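# Running a dedicated server for Rornness

The built-in "Host Game" button in Rornness is fine for an evening with two friends, but the match ends when the host quits, and the host always has the best ping. A dedicated server fixes both. You need a spare PC or a rented box, a free hour and access to your router.

These steps are for the Windows version of the server. The Linux files work the same way, except that you start the server with `./rserver.sh` and paths are case sensitive.

## Before you start

Check the following:

- 4 GB of free memory. The server uses less than that on small maps, but Pelletier will fill it.
- A wired connection. Wi-Fi works until somebody starts a download.
- Upload speed of at least 7 Mbps if you want a full server.
- A copy of the game on the same version as your players. If they are on the beta branch, the server has to be too.

You don't need to own a second copy. The server tool shows up in your library under Tools once you own the game.

## Installing

1. Open your library, switch the filter to Tools and install Rornness Dedicated Server.
2. Make a folder outside Program Files, for example `C:\rornness`. Windows blocks writes to Program Files and the server will fail to save its logs without telling you why.
3. Copy the contents of the tool's install folder into the new one.
4. Run `rserver.exe` once. A console window opens, prints a lot of text, and stops at `waiting for config`.
5. Close the window. You should now have a `config` folder with `server.cfg` and `maps.cfg` in it.

If the `config` folder is missing, you ran the program from the wrong place. Go back to step 2.

## Editing server.cfg

Open `server.cfg` in Notepad. Most of the lines can stay as they are. Change these:

```
server_name "Wilside Tuesday Night"
password ""
admin_password "change-this"
max_players 16
port 3179
query_port 1059
tick_rate 30
```

`server_name` is what people see in the browser. Long names get trimmed in the list, so put the important word first.

`password` can be left blank for a public server. `admin_password` can't. If it is blank, the server starts but all admin commands are turned off, including kick.

`tick_rate` can be 30 or 60. Sixty feels better in close fights, and it doubles the load on the processor. Start at 30, play a few rounds, then try 60 and watch the console. If you see `frame overrun` more than once in a while, go back down.

Save the file and make sure Notepad did not turn it into `server.cfg.txt`. Turn on file extensions in Explorer if you can't tell.

## Setting up the map rotation

The rotation lives in `maps.cfg`, one map per line, with the mode after it:

```
mivano ctf
wilside ctf
pelletier siege
mivano arena
```

The server reads from the top and goes back to the first line when it reaches the end. The same map can appear more than once with a different mode. There is no random setting in this version. If you want a shuffled order, shuffle the lines by hand.

Spelling matters. A map the server can't find is skipped, and if every line is wrong it loads the training map and stays there.

I keep siege to one slot. Rounds on Pelletier run long, and two in a row will empty the server. Nhung Đồng runs a siege-only server with the round timer cut in half, and it stays busy most nights, so it depends on your crowd.
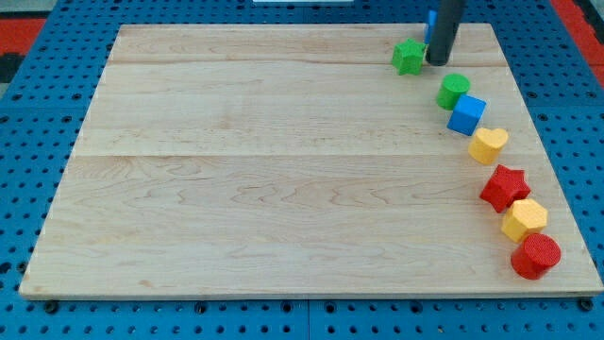
## Opening the ports

Players outside your house can't join until the router passes the traffic through.

1. Find the local address of the server PC. Open a command prompt, type `ipconfig`, and look for the IPv4 line.
2. Log in to the router and reserve that address for the PC. The setting is usually called DHCP reservation or static lease. If you skip it, the address can change after a restart and the forwarding will point at nothing.
3. Add a forwarding rule for port 3179, UDP.
4. Add a second rule for port 1059, both TCP and UDP.
5. Start the server and click Allow when the Windows firewall asks. If you miss the box, add `rserver.exe` by hand under Allowed Apps.

The game port carries the match. The query port only feeds the server browser — if people can join by address but can't find you in the list, that second rule is the one to check.

Some internet providers put several customers behind one public address. If the WAN address in your router does not match what an IP lookup site shows, port forwarding won't work and you will have to ask for a public address or rent a server.

## Starting it and testing

Make a text file in the server folder, put this in it, and save it as `start.bat`:

```
:loop
rserver.exe -config config\server.cfg -log
timeout /t 7
goto loop
```

This restarts the server seven seconds after a crash. To stop it for good, close the window with the X. Typing `quit` only shuts down the current run, and the loop brings it right back.

Test from inside your network first. In the game, press the console key and type `connect` followed by the local address and port. Then ask somebody outside to try your public address. Don't test the public address from your own house, as many routers can't loop the traffic back and you will think it is broken.

## Admin commands

Join the server, open the console and type `admin` and your admin password. These are the ones you will use:

| Command | What it does |
|---|---|
| `status` | Lists players with their ID and ping |
| `kick 4` | Removes the player with ID 4 |
| `ban 4` | Removes the player and adds them to `bans.cfg` |
| `nextmap` | Ends the round and loads the next line |
| `say text` | Shows a message to everyone |
| `reload` | Reads `maps.cfg` again after the round |

`reload` does not touch `server.cfg`. For a new name, password or tick rate you have to restart.

Bans are by account. To lift one, delete the line from `bans.cfg` while the server is off. If it is running, it will write the old list back over your change when it closes.

## Common problems

**The server shows in the list but the ping is 999.** The TCP half of the query port is open and the UDP half isn't.

**Everybody gets dropped at map change.** One of the maps in the rotation is a different version on the server. Verify the tool's files in your library, then copy them over again. Keep your `config` folder.

**The console says `auth timeout`.** The login service is down or your clock is wrong. Sync the clock in Windows settings and restart.

**Players teleport when the server is full.** Either the upload is too small or the tick rate is too high. Lower `max_players` by four and see if it clears up.

Thanks to Wayne Sandhu for the fix to the `start.bat` loop. The older version without the timeout could open a new copy before the first one had let go of the port.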